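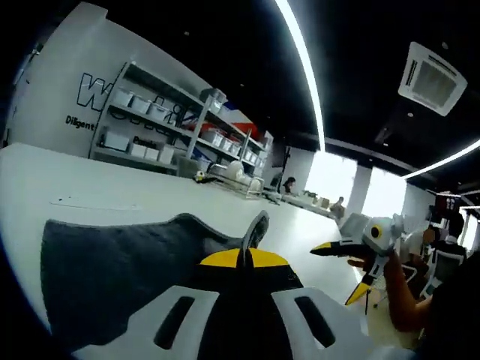
Two hand-held grippers, the nearer with a yellow band across its black body.

Lorix 143 Ultrasonic Thickness Gauge

Order code: 1431
Supplied by Floseo

The Lorix 143 measures the wall thickness of metals, glass, ceramics and most solid plastics from one side of the part. Typical uses are corrosion checks on pipes, tanks and pressure vessels, acceptance checks on plate and castings, and wall measurement on hollow parts that cannot be cut open. The gauge works by the pulse-echo method as described in EN ISO 16809 and ASTM E797.

Principle of operation

The probe sends a short ultrasonic pulse into the material. The pulse travels to the far wall, is reflected and returns to the probe. The gauge measures the transit time, corrects for the probe delay and converts the result to thickness using the sound velocity set by the operator. An error in the velocity setting gives an equal percentage error in the reading, so velocity should be checked on a sample of known thickness wherever one can be had.

Two measuring modes are available.

Pulse-echo mode (P-E) uses the first back wall echo. It is the normal choice for bare metal and the only suitable mode for heavily pitted surfaces.

Echo-echo mode (E-E) uses the interval between two successive back wall echoes. The time spent in the paint layer drops out of the result and the reading shows the metal thickness alone. The coating must be firmly bonded to the metal. Loose or blistered paint has to be removed first.

Technical data

Measuring range, P-E mode, steel: 0.8 to 200 mm, depending on probe
Measuring range, E-E mode, steel: 3 to 25 mm
Resolution: 0.01 mm below 100 mm, 0.1 mm above
Accuracy on smooth parallel steel: ±(0.5% of reading + 0.02 mm)
Sound velocity setting: 1000 to 9999 m/s
Reading rate: 4 per second, 16 per second in scan mode
Units: mm or inch
Memory: 1431 readings in up to 76 named files
Display: monochrome LCD with backlight
Data output: USB, CSV format
Power supply: 2 AA cells, alkaline or NiMH
Operating temperature: -10 to +50 °C
Housing: ABS with rubber edge guard, IP54
Size without probe: 143 x 76 x 31 mm
Weight with cells: 265 g

Probes

All probes for the Lorix 143 are twin-element types made by Dralex and are fitted with a moulded lead. The gauge does not recognise the probe automatically. The type must be selected in the PROBE menu after each change, followed by a zero on the built-in steel disc.

D5-10: 5 MHz, 10 mm contact face, 1.2 to 200 mm. Standard probe, included in the set.
D7-6: 7.5 MHz, 6 mm contact face, 0.8 to 50 mm. For thin walls and small pipe, minimum outside diameter 20 mm.
D2-14: 2 MHz, 14 mm contact face, 4 to 200 mm. For cast iron and other coarse-grained material.
D5-10H: 5 MHz, 10 mm contact face, 3 to 100 mm. For surfaces up to 300 °C. Contact time no longer than five seconds, then cool in air for at least one minute.

E-E mode is available with the D5-10 and D7-6 only.

Sound velocity

The following values are stored in the gauge and can be overwritten. They are starting points. Alloy, heat treatment and temperature all move the true figure.

Steel, mild: 5920 m/s
Stainless steel, 304: 5660 m/s
Aluminium: 6320 m/s
Copper: 4700 m/s
Brass: 4430 m/s
Cast iron: 4600 m/s
Acrylic: 2730 m/s

Cast iron deserves particular care. Grey and nodular grades differ widely, and the stored value should never be used for acceptance work without a check against a sectioned piece from the same foundry.

Surface preparation and couplant

Loose scale, rust and dirt must be removed at the measuring point. A patch slightly larger than the probe face is enough. Machined, rolled and lightly corroded surfaces need no grinding. On rough surfaces a thick gel gives steadier readings than oil or glycerine. Apply one drop, press the probe down with light and even force and wait for the coupling symbol to stop flashing.

On pipe, place the probe so that the dividing line between the two elements lies across the pipe axis. For small diameters take a second reading with the line turned through 90° and record the lower of the two.

Calibration

One-point calibration corrects the velocity or the zero. Two-point calibration corrects both and is recommended when the expected thickness range is known. Choose one block at or just above the top of the range and one near the bottom, both of the same material as the part. The calibration remains stored when the gauge is switched off — it is lost only on a full reset or a change of probe type.

Each gauge is supplied with a manufacturer's test record. A calibration certificate from the Karimi laboratory can be ordered with the gauge or later. The suggested interval is one year from first use. Gauges returned for calibration should be sent with every probe used with them and with the lead undamaged, otherwise the probe is excluded from the certificate.

Alarm and scan functions

Upper and lower limits can be set separately. A reading outside the limits is shown with a flashing arrow and a tone. In scan mode the display shows the current value while the probe is moved and the minimum value once it is lifted. Scan speed should be kept below 50 mm per second. Faster movement breaks the coupling film and leaves gaps in the scan that are not marked in the stored data.

Limits of use

The gauge is not suitable for wood, concrete, foam or loosely filled composites. Readings on parts with strongly non-parallel faces will be unstable or absent. Below the minimum range of the probe the gauge may show twice the true thickness. If a thin wall reads unexpectedly high, repeat the measurement with the D7-6.

Standard set

Lorix 143 gauge
Probe D5-10
Couplant gel, 100 ml
2 AA cells
USB lead
Operating manual
Test record
Carrying case

Optional items

Probes D7-6, D2-14 and D5-10H
Five-step steel block, 2 to 10 mm
High-temperature couplant, 50 ml
Rubber sleeve with wrist strap
Karimi calibration certificate

Firmware

Gauges delivered since October have the revised E-E routine, which can also be loaded into earlier gauges over USB. Stored files are erased during the update — export them first.

Delivery and enquiries

The standard set is a stock item. The D2-14 and D5-10H are made to order. Probes are wearing parts and are not covered by the gauge warranty of 24 months.

Technical questions, including probe choice for unusual materials: Touran Ghasemi, Floseo. Please state the material, expected thickness range, surface temperature and any coating.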